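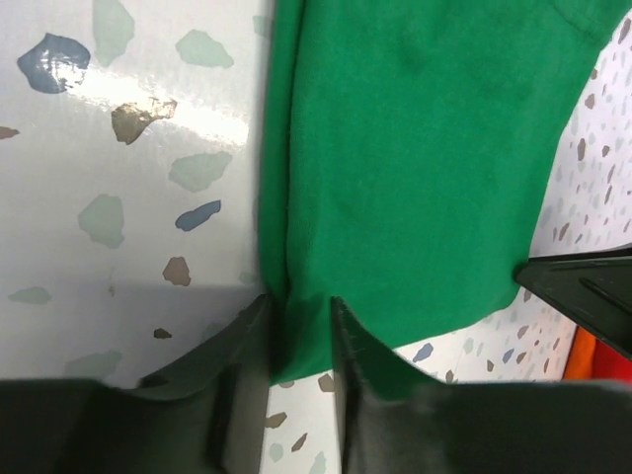

Inicio | Lavandería | Talleres | Avisos | Contacto

Lista de revisión de la lavandería compartida – Residencia Urthorpe
Lectura: 4 minutos

Queridos vecinos y vecinas, vuelve marzo y con él la revisión de la lavandería. Este año la hemos hecho entre Hanne Ketilsson y yo, con una linterna, un termo de café y bastante paciencia, y como el año pasado varios nos pedisteis que no colgáramos solo las crucecitas, van también los comentarios. Ya me conocéis, me alargo, pero al menos así se entiende qué hemos mirado y qué queda por arreglar.

1. ELECTRICIDAD

[x] Diferencial: salta al pulsar el botón de prueba.
[x] Enchufes sin marcas de calor.
[ ] Ningún alargador en uso permanente.
Comentario: sigue el alargador blanco detrás de la secadora grande, el mismo de la otra vez. Lo hemos desenchufado y está en la portería, por si alguien lo echa de menos. Si hace falta otra toma junto a la ventana, pedidla y la ponemos como es debido.

2. SECADORAS

[x] Filtros limpios.
[x] Tubo de salida bien sujeto a la pared.
[ ] Conducto interior sin pelusa.
Comentario: los filtros estaban estupendos, de verdad, muchas gracias a todos. El conducto ya es otra historia: de la secadora Drakau sacamos una bola de pelusa que Hanne quiso guardar como recuerdo (no se lo permití). Hay que llamar al técnico para que limpie el tramo que no alcanzamos con el cepillo. Hasta entonces esa máquina queda con ciclo corto y siempre con alguien en la sala.

3. LAVADORAS Y AGUA

[x] Llaves de paso: abren y cierran sin forzarlas.
[x] Desagüe del suelo despejado.
[ ] Mangueras en buen estado.
Comentario: una de las mangueras de la Menzies pequeña tiene una grieta fina cerca de la rosca. No gotea, pero no me gusta nada, y la máquina se queda cerrada hasta que llegue el recambio. Os pido también que miréis los bolsillos antes de cargar – en el desagüe aparecieron horquillas, una moneda y un tornillo bastante gordo.

4. PRODUCTOS DE LIMPIEZA

[x] Armario alto con pestillo.
[x] Envases originales con etiqueta.
[x] Lejía y amoniaco en estantes separados.
Comentario: todo bien. La garrafa de Tivulero estaba en el suelo y la hemos subido a su sitio. Nada de rellenar botellas de agua con detergente, por favor, ni aunque les pongáis un papelito con celo.

5. ZONA DE DOBLADO Y PLANCHA

[x] Mesa estable, sin cantos sueltos.
[x] Plancha fría y desenchufada al llegar.
[ ] Cable de la plancha en buen estado.
Comentario: el forro del cable está pelado junto al mango. La plancha queda retirada y Hanne ha prestado la suya mientras tanto, tratadla con cariño. Las prendas olvidadas las dejamos dobladas en el estante de abajo hasta final de mes.
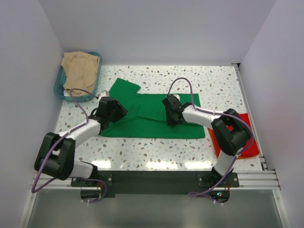
Camiseta verde sobre una mesa blanca moteada.

6. SALIDA Y EXTINCIÓN

[x] Puerta libre, abre hacia fuera.
[x] Luz de emergencia.
[x] Extintor con la aguja en verde.
[ ] Pasillo sin obstáculos.
Comentario: había 2 bicicletas y un carrito en el pasillo. Ya sé que es solo un momentito, yo también lo he hecho alguna vez, pero con los brazos llenos de sábanas no se ve nada de lo que hay en el suelo.

PENDIENTE

– Limpieza del conducto de la Drakau.
– Manguera de la Menzies pequeña.
– Plancha nueva o cable nuevo, según precio.

Si veis algo que se nos haya pasado, apuntadlo en la libreta que cuelga junto a la puerta. Yo suelo bajar a eso de las siete de la tarde y la leo siempre.

Ásdís Briem

Contacto: portería de Urthorpe | © Residencia Urthorpe | Volver arriba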